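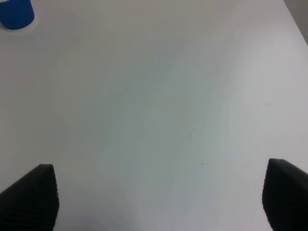
Titilayo Nnaji thinks a pale matt top is the wrong choice for sorting cups, as tea rings show on it within a week. I have kept it. Colour is easier to judge against a plain ground, and a ring wipes off with a damp cloth.

Cups, sorted by type

The canteen at Priltside holds 1,468 cups on its stock list, of which 900 are in daily use. The remainder go back to the Gralgate store in December. Before that they are sorted on a white table by colour, then by wall shape, then by rim. The notes on this page cover the first two steps.

Blues. Royal blue and blue-green are kept in separate stacks. Mixed stacks lean if the tapers differ – even slightly – and the lower cups jam.

Straight-sided with slight taper. Stand upright, mouth up, with a hand's width between cups. Check the inside before the outside.

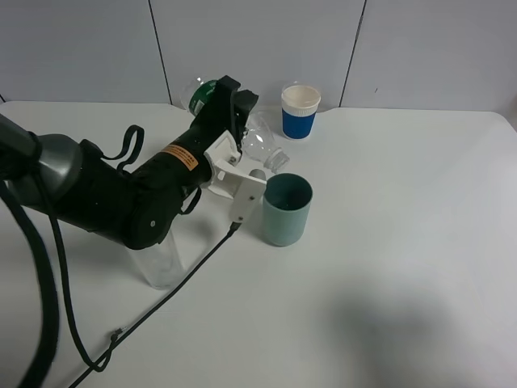

Clear plastic is left until last. Scratches are hard to find on it in flat light, so each cup is turned once against a dark card. Anything with a crack at the base goes in the Luneo crate and is struck off the list.

Shelf order for the store: clear at the bottom, blues in the middle, all others on top.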